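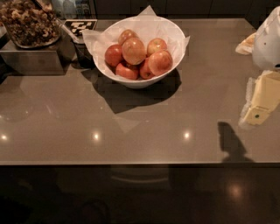
*Apples in a white ceramic bowl lined with tissue paper.*

## Lining a fruit bowl with tissue

A sheet of plain white tissue keeps apples from knocking against glazed ceramic and catches bits of stem and leaf. The method suits any deep bowl with flared sides.

**You need**

- a deep bowl, clean and fully dry
- 2 sheets of unprinted white tissue (one is a spare)
- firm apples, unbruised

**Steps**

1. Crumple one sheet lightly, then open it out again. Creased paper holds to the sides better than flat paper.
2. Lay the sheet over the bowl with the corners pointing outward. Press the center down to the base with a closed fist.
3. Leave the corners standing above the rim – trimming them makes the sheet slide inward.
4. Put the largest apples in first, stems up. Fill the gaps with smaller fruit.
5. Finish with a loose mound. Do not push the top apples down to level them.

**Placement**

Keep the bowl out of direct afternoon sun. On a quartz counter, lift it to move it; grit under the foot can mark the glaze.

**Upkeep**

Check the bottom layer every 4 or 5 days. Replace the tissue if it is damp or stained. For longer storage, move the apples to the refrigerator – the liner does nothing to slow ripening.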